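Ticket: left gripper, finger pads out of line when closed
Cell: Groltemura, two-arm bench
Opened by: Imelda Tagle
Assigned to: Timo Ruppert
Priority: 3

Reported: lower finger on the left side closes short of the upper one. Pads meet with a visible step. Food handling task, bread and bowl on the cutting mat.

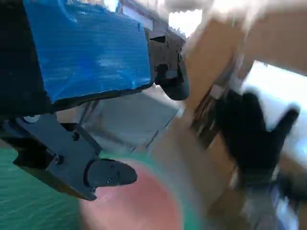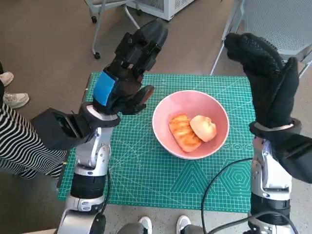 09:20, Ruppert. Powered down left side, hand-moved the fingers. No grit in the slide. Play at the lower bracket when pushed sideways. Right side checked the same way, no play.

09:45, Ruppert. Removed the lower bracket. Thread lock missing on 2 screws. Cleaned threads, applied medium thread lock, refitted finger-tight, squared the pad against the upper finger, then torqued in a cross pattern.

10:30, Ruppert. Stroke check after refit: 46 mm open. Setup sheet says 50. Home offset still holds the value from before the last pad change. Need the current offset file from Anitz. Asked Saron.

11:15, Mekonnen. File sent. Use the Tolentino set; the older one was written for the short pads. Please also check the wrist cable after loading, the full stroke pulls it tighter.

11:50, Ruppert. Loaded, re-homed, stroke 50 mm. Cable has slack at both ends of wrist travel. Ran over 50 open/close cycles with no load. No step at the pads.

13:10, Tagle. Closing force drifts a little on the first few cycles after homing, then settles. Was it doing this in March?

13:25, Ruppert. Not logged in March. Leave the ticket open. Rodel to repeat the force check from a cold start and enter the readings below before the next run.

Status: waiting on Evangelista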